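Hestalby Kids > Science Corner > Forces > Ramps

Why Is a Ramp Easier Than a Lift?

I love ramps. A wedge is really just a small ramp you can carry around! 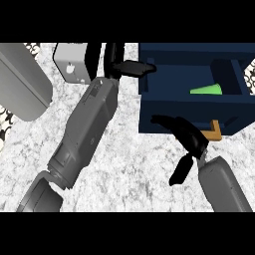 My little brother read this far and wanted to know why pushing a box up a slope is easier when the box weighs the same either way. Good question!

Say you want to get a heavy box onto a step 2 feet high. Lift it straight up and your arms have to hold all of its weight at once. Ouch. Now slide it up a long, smooth board. The board holds up part of the weight, so you push with less force, but you have to push for a longer way. A longer ramp means an easier push (and a longer walk).

I tried it last October with a bag of 32 marbles, a rubber band and three books. When I pulled the bag up my cardboard slope, the band stretched much less than when I lifted the bag by it.

Want to try? Tie the band on, pull slowly, and measure the stretch with a ruler. Then add another book and see what changes!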